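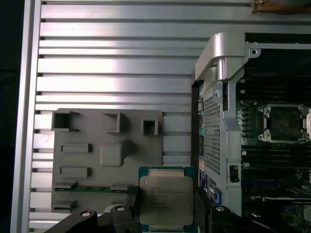
Séance 5 – Lire, trier et ranger les processeurs de récupération

Module « Maintenance et réemploi du matériel informatique »
Notes de cours de Rūta Rebane, relues par Cor Martens

1. Ce que dit le capot, et ce qu'il ne dit pas

On commence toujours par le marquage. Sur un processeur de serveur ou de station de travail, le capot métallique (le dissipateur intégré, IHS dans la documentation anglaise) porte quelques lignes gravées au laser : le fabricant, la gamme, puis des codes de modèle et de série. Intel, Xeon, très bien. La moitié du groupe s'arrête là et remplit la fiche. Or « Xeon » désigne une gamme vendue pendant plus de vingt ans sur des supports incompatibles entre eux. Une fiche où figure seulement ce mot ne vaut pas mieux qu'une fiche vide.

Il faut donc le numéro de modèle complet, relevé à la loupe, sous une lumière rasante. Si un caractère est douteux, on écrit un point d'interrogation. Je préfère de loin une ligne incomplète à un numéro deviné d'après les premiers résultats d'un moteur de recherche.

Les rayures du capot, maintenant. On lit partout qu'un capot éraflé signale une puce maltraitée. Je n'ai jamais vu de chiffres à l'appui. Un capot prend des marques au premier nettoyage un peu énergique de la pâte thermique, et cela ne renseigne guère sur l'état du silicium. À l'inverse, un capot brillant ne garantit rien. Regardez plutôt la face opposée : contacts propres, pas de résidu, pas de composant arraché. Et même après cet examen, seul un essai sur une carte compatible permet d'écrire « fonctionnel ».

2. La prise en main

On tient le processeur par deux bords opposés, sans toucher les contacts. Bracelet antistatique relié à la masse, plan de travail dégagé. Le bracelet est souvent présenté comme une assurance tous risques ; mal serré ou relié à une surface peinte, il ne protège rien du tout. Vérifiez-le au testeur en début de séance.

3. Le rangement en plateau

Le plateau à alvéoles a un intérêt évident : chaque pièce a sa place et les puces ne frottent pas les unes contre les autres. Ses défauts sont moins souvent cités. La matière compte d'abord : un plastique gris n'est pas antistatique parce qu'il est gris. Sans fiche technique ni mesure, on le considère comme ordinaire. Ensuite la profondeur : dans une alvéole creuse, le fond est dans l'ombre, et l'on ne voit pas toujours si la pièce repose à plat.
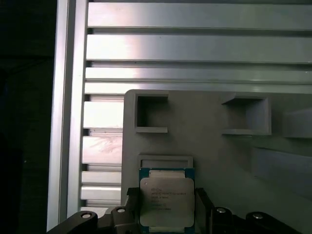
Plateau gris à alvéoles carrées, devant les profilés en aluminium.

Le catalogue Drekex promet, pour son plateau de tri, un « zéro erreur de rangement ». Daranee Thongdee a repris l'inventaire de l'atelier : 379 fiches, dont 2 seulement portaient un numéro d'alvéole. On peut acheter tous les plateaux que l'on voudra, tant que l'emplacement n'est pas noté, la pièce est perdue dès que quelqu'un d'autre ouvre l'armoire.

Règle retenue pour ce module : une alvéole, une pièce, une ligne sur la fiche. Pas de puce posée « provisoirement » entre deux cases.

4. La carte mère et ses câbles

Même prudence avec les cartes de constructeur. Le logo Dell imprimé en blanc sur le circuit renseigne sur la marque de la machine et laisse ouverte la question du modèle. Cherchez la référence de la carte parmi les petites inscriptions, puis comparez-la au manuel de service. Les cartes de ce type ont parfois un format ou des connecteurs propres au constructeur, et l'étudiant qui suppose une compatibilité standard perd son après-midi.

Pour les câbles, on repère les deux extrémités avant de débrancher quoi que ce soit. Une gaine tressée noire est agréable à l'œil mais masque la couleur des fils, et l'on ne peut plus s'y fier pour identifier un circuit.
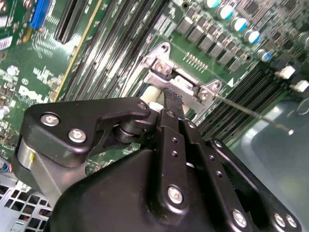 On étiquette donc chaque câble, même celui dont on est « sûr ». On tire sur le corps du connecteur, jamais sur la gaine. Si ça résiste, on cherche le verrou. Les pièces métalliques vissées sur la carte restent en place tant que le manuel n'en demande pas le démontage : beaucoup de supports ont l'air décoratifs jusqu'au remontage.

5. À rendre

Une fiche par binôme, pour 2 processeurs au choix. Relevé exact du marquage, état des contacts, numéro d'alvéole, et une phrase sur ce que vous n'avez pas pu vérifier. Cette dernière compte autant que le reste dans la note. Les fiches se déposent dans le casier de Ffion Parri.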